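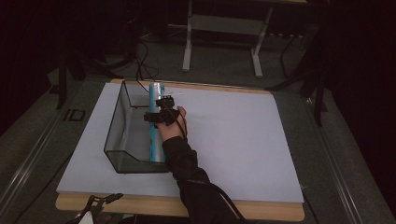 Vol. 8, p. 97

Drernden Recap Set

Data card and README

Maintainer: Afaf Akl
Last revised: 9/22/22

Summary

The Drernden Recap Set contains 380 written recaps of Tivulside, a reality singing competition shown on the Hurent network. The recaps come from Twal, an entertainment news site, and cover the full run of nine seasons. Each recap is stored with the judges' comments, the songs performed, the elimination result and any later correction that Twal added to the page.

The set was made for the study of how entertainment writers report live television. It can also be used to check who left the show in which week, but it was not built as an episode guide and should not be cited as one.

Contents

recaps/ One plain text file per recap, named by season, episode and part.
results.csv Elimination results, one row per contestant per episode.
songs.csv Song title, original performer and contestant, as written in the recap.
corrections.csv Text of each correction, with the recap it belongs to.
notes.txt Known errors and open questions.

All files are UTF-8. The CSV files use commas and have a header row. Line endings are LF. Open the CSV files with quoting turned on, as many song titles contain commas.

Fields in results.csv

season Integer. The first season is 1.
episode Integer. Restarts with each season.
contestant Stage name as given in the opening credits.
status One of: safe, bottom, out, withdrew, absent.
source_line Line number in the recap file where the status is stated.
checked yes or no. See Review.

The status "absent" means the contestant did not perform but stayed in the competition. Twal used several phrases for this ("sat out," "given the night off," "resting her voice"), and all of them map to the same value. The status "withdrew" is used only when the recap says the contestant chose to leave. Contestants removed by the producers are marked "out," with the reason left in the recap text.

Collection

Recaps were saved from the public pages of Twal with the site's permission. Headlines, bylines and body text were kept. Reader comments, ads, photo captions and embedded posts were removed. When a page had been edited after publication, the latest version was saved. Earlier versions were not available to us.

Two-part finales are stored as two recaps. Reunion specials are included only when Twal published a full recap. Short items about backstage disputes, judge contracts and contestant breakups were left out, even when they ran on the same night as an episode.

Review

The elimination results were first pulled out by a script that looks for fixed phrases. A reviewer then read the recap and confirmed or changed the value. Rows with checked = no were not read by a person. Most of these are in the early seasons, where the recaps are short and the phrasing is uniform.

Song titles were not corrected. If a recap names the wrong song, songs.csv repeats the mistake. This was a deliberate choice, and pull requests that fix song titles will be closed.

Known problems

Season 4 has gaps. Twal changed its page system that year, and 8 recaps could not be recovered. The affected episodes are listed in notes.txt and have no rows in any CSV file.

Two contestants in Season 6 used the same stage name for the first three episodes. They are told apart by a suffix (_a, _b) that does not appear in the recaps.

Vote totals appear in 97 recaps. Hurent did not publish vote totals, and the recaps do not say where the numbers came from. They remain in the text but have no column in results.csv.

Recaps of the West Coast broadcast sometimes describe moments that were cut from the earlier feed. The set does not record which feed the writer watched.

Privacy

Contestants appear under their stage names. Family members and audience members named in the recaps were replaced with [RELATIVE] or [AUDIENCE]. Judges, hosts and guest performers were left as written. Requests for removal should give the recap file name and the line number.

Use

Free for teaching and noncommercial research. The recap text may not be republished in full. Quotes should credit Twal and give the season and episode.

Changes from the previous release

Added the corrections file.
Split "out" and "withdrew," which had been a single value.
Fixed wrong episode numbers in the second half of Season 7.
Removed duplicate rows for the Season 2 finale.

Contact

Send errors to Afaf Akl through the Drernden issue tracker. Include the file name, the line and the text you think is wrong.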